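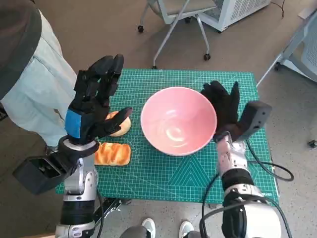

Dalel Mao

Budura Two-Arm Kit, set-up guide
Section 4: First pick and place
Revised Jul 19, 2019

Before you start, finish Section 3. Yes, all of it.

1. Lay the cutting mat flat within reach of both hands. Put a bowl in the middle and two pieces of bread to the left. Bread is cheap and forgiving. Your good glasses are neither.

2. Run both arm cables so they have slack at the wrist. A taut cable will let you know by unplugging itself.

3. Put on the headset and raise your own hands slowly. The arms will follow, a little stiffly, like guests at a wedding.

CAUTION: Keep faces, drinks and lanyards outside the reach of the arms.

4. Close the left hand round the nearer piece and lower it into the bowl.
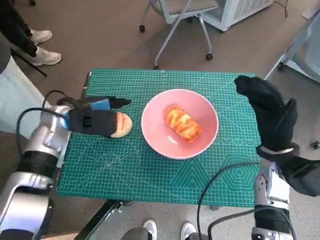 Keep the right hand upright and out of the way until you trust yourself with it. Most people overrate how soon that is.

Note: If the grip warning shows over 69, you are making breadcrumbs. Open the hand and try again.
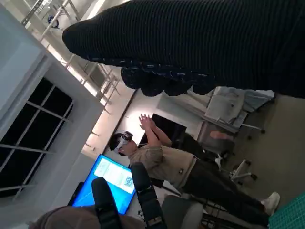 Fig. 4.2 Operator with headset on, hands together in front of the chest.

5. To pause, bring your hands together and hold still until the Gramitz panel reads 61. 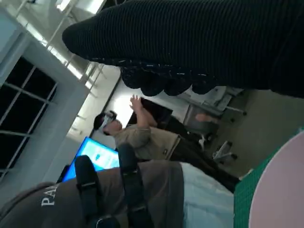 6. Spread your fingers to let go. Do this above the bowl.

7. Save the session before taking off the headset.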